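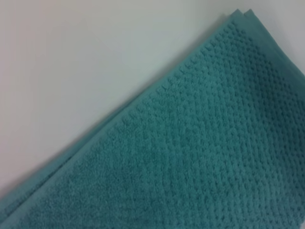
A teal towel, folded, with the hem edges showing.

Progress report no. 3 to the Clasus Community Fund
From: Lensa Araya, Irnudance Linen Library
6 February 2023

Hi Ernő,

You asked for something shorter than last time, so I'll try, but you know me.

The big news is that the towels are in and on the shelves. We ended up with 279 of them against the 300 in the application. The gap is mostly my doing. I swapped the last batch of hand towels for full bath sizes after Margit Oláh pointed out that families coming to us after a move or a house fire want something they can wrap a kid in (she was right, and she was very nice about it). The money came out the same to within a few dollars and the invoices are in the folder I've shared with you.

We went with teal for the bath towels in the end. I know the application said white! White looked tidy on paper, but the motel down the road gives its old whites away and we didn't want our bundles to look like cast-offs. The teal is a soft greeny blue, not too loud, and people have been really pleased with the colour. One woman held hers against her cheek the whole time we were filling in the form.

The terry is a good thick one with a flat woven band at the hem. We'd looked at a cheaper towel from Draltimix with a rolled edge and I took two home to try. After a few washes the edges had gone wavy and wouldn't sit flat, so that was the end of that. Tóth had the ones we bought, and they held the price for us over December, which helped a lot.

Folding has taken up more of our time than I ever imagined. The shelves Barnabás Lakatos built are narrower than the old ones, so the fold we used to do left everything hanging over the front. Edit Oláh worked out a new one: long sides in first, then in half, then in half again, with the fold facing out. It isn't perfect. The layers don't always line up at the corners and you get a bit of a step where one edge sticks out past the other – Margit would like them square, Edit says a towel is a towel. I'm staying out of it. They fit the shelf and we can pull one out without the whole pile coming down.

Bundles so far: 22 households have had a full set since we opened the shelves up, which means bath towels, a bath mat, two tea towels and sheets where we've got the right size. We're low on single fitted sheets and have plenty of doubles. If you hear of anyone clearing out singles, please send them my way.

Things that haven't gone so well. The second-hand dryer is slow and leaves the hems damp long after the rest is done, so we've been finishing loads on the line out the back. That's fine in this weather and won't be fine in winter. I've asked for a quote on a repair and will send it once I have it. I'm not asking for more money yet, only letting you know it might be coming. The sign-out book is also a mess. Some people have been writing "towels" with no number next to it, so I've ruled up a new page with a column for each size.

Next up is labels. We want a small cloth tag on each hem so we can tell our towels apart when families choose to bring them back for someone else to use. Edit has a machine at home and has offered to do a trial lot. The tag has to go on the flat part, where the needle doesn't catch in the loops, and there's enough room there if we keep it small.

You're welcome to come by and see the shelves any time we're open. Barnabás would love to show them off, and I'll put the kettle on.

Cheers,
Lensa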